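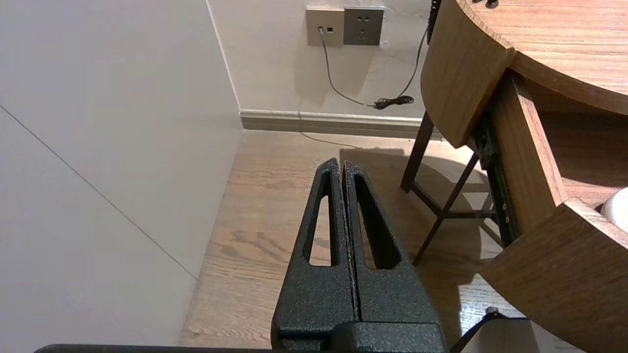

*Wood floor, beige baseboard and a pair of wall plates with a gray cable coming down from one of them.*

# About Petrauskas

Petrauskas lays and repairs wood floors, fits baseboards, and does the small wall work that goes along with both. We work in houses, apartments, offices and a few schools. The shop is at 335 Clovus Street, on the ground floor, with parking behind the building.

## How we started

The company opened in 1951 as a floor sanding business with one machine and a truck. Sanding and refinishing was all it did for a long time. Baseboards came later, when customers kept asking who was going to put them back after the floor was finished. The name has stayed the same through three owners. Sinan Kahraman worked here as an installer before buying the business, and he still measures most of the larger jobs himself.

There are 9 of us now, including 2 in the office.

## What we do

**Floors.** New plank floors, board replacement, sanding and refinishing. We can match most older floors closely enough that a patch in the middle of a room doesn't stand out, though a fresh board will usually look a little different from its neighbors for the first year. We'll show you samples against your own floor before we order anything.

**Baseboards.** Plain or with a raised profile, painted or stained. A lot of our customers choose beige or off-white to go with a light brown floor. We cut the corners on site. If your baseboards are in good shape we take them off, number the backs and put the same ones up again.

**Wall panels.** Smooth panels in pale colors, fitted over existing walls or used to close off part of a room. The joints show a little up close. Customers who want no visible line at all should ask us about plaster work, which we pass on to a firm we know.

**Outlets and cables.** We don't do electrical work. We do work around it. Wall plates come off and go back on when a panel is fitted, and if you want a cable run behind the baseboard instead of down the face of the wall, tell us before we start. It is an easy thing to do while the baseboard is off and a nuisance later. Anything involving a new socket or a moved one goes to a licensed electrician, and we schedule around them.

## What to expect on a job

We measure once before the quote and again before the wood is ordered. Boards sit in your house for several days before they're laid. Furniture has to be out of the room or moved to one end; we can help with heavy pieces if we know about them ahead of time. Please unplug everything and coil up loose cables off the floor.

We start at 8 a.m. and sweep up before we leave. The saw stays outside when the weather allows it. Finish needs a night before you walk on it in socks and longer before rugs go down. We leave a sheet with the times for the product we used.

January is our slowest month and the easiest time to get a date. Spring fills up early.

## Getting in touch

Call the office or come by the shop. Bring a photo of the room and the rough size if you have them. Sample boards can be borrowed for a week.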